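Asociación Musical Haltimel
Acta de la reunión ordinaria de la junta

Hora de inicio: 19.15
Asistencia: nueve miembros de la junta y 13 socios con voz y sin voto.

1. Acta anterior
Se aprueba sin cambios.

2. Ciclo de jazz de otoño
Quedan confirmados dos grupos: el trío Hurkska (piano, contrabajo y batería) y el cuarteto Aaltonen. El trío pide tocar sin amplificación, salvo el contrabajo. El cuarteto envía su lista de necesidades técnicas y solicita dos pases de 40 minutos con descanso. Se acepta en ambos casos.

3. Aforo y entradas
La sala Rollard admite 169 personas sentadas. Se discute el precio. Una propuesta de 12 euros queda rechazada por cinco votos contra cuatro. Se fija la entrada en 15 euros, con descuento para socios por determinar en la próxima reunión.

4. Piano
El afinador recomienda cambiar los fieltros del registro grave antes de octubre. Se pedirá un segundo presupuesto. Mientras tanto, el piano no se moverá del escenario.

5. Taller de improvisación
El taller de primavera cerró con lista de espera. Se acuerda abrir un segundo grupo, de nivel inicial, los mismos días y en el aula pequeña. Falta por resolver el préstamo de atriles.

6. Ruegos y preguntas
Un socio pide que los programas de mano incluyan los autores de cada tema. Se traslada la petición a los grupos. Se recuerda que las llaves del almacén deben devolverse en secretaría.

Se levanta la sesión a las 20.50.
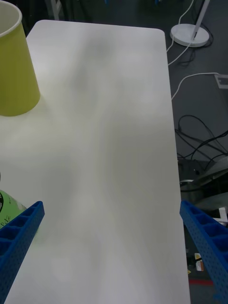
Haltimel, junio

La secretaría de la junta

Anexo: presupuesto del ciclo, pendiente de adjuntar.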